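Plarcombe Residents' Help Exchange

Deposit deduction for "general cleaning" after move-out
Posted by Gaurav Katiyar

I vacated a one-bedroom unit managed by Usimberg in April. The itemized statement deducts $138 for general cleaning and gives no further detail. My deposit was $1,000. I would like to know whether a charge may be made under so broad a heading, and how an objection should be worded.

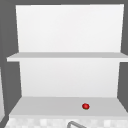
Category: Renting – Deposits and Deductions

Shakuntala Upadhyay
The answer depends on your lease and on state law. Many states require the landlord to list each deduction and the reason for it, and several allow a charge only for restoring the unit to its condition at move-in. Ordinary wear is generally excluded.

Please write to the manager and request the following: the cleaning invoice, the rooms covered, and a copy of the move-in checklist. State the amount in dispute and give a date for reply. Send the letter by a method that provides proof of delivery – a receipt from the post office is sufficient.

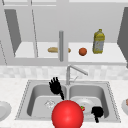
Double sink, stainless steel.

Kwok-wai Tsao
They took money from mine too. I wrote twice and got part of it back. Keep copies.

Yhon Carhuamaca
I would add one point to the first reply. Deadlines for returning a deposit differ from state to state, and in some places the limit is 60 days or less. If the statement was sent late, the manager may have lost the right to keep any part of the deposit. Check the postmark before you write.

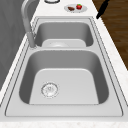 Sink set in a white marble-patterned countertop.

Small claims court remains available if the letter is not answered. Filing fees vary by county, and the clerk can supply the form.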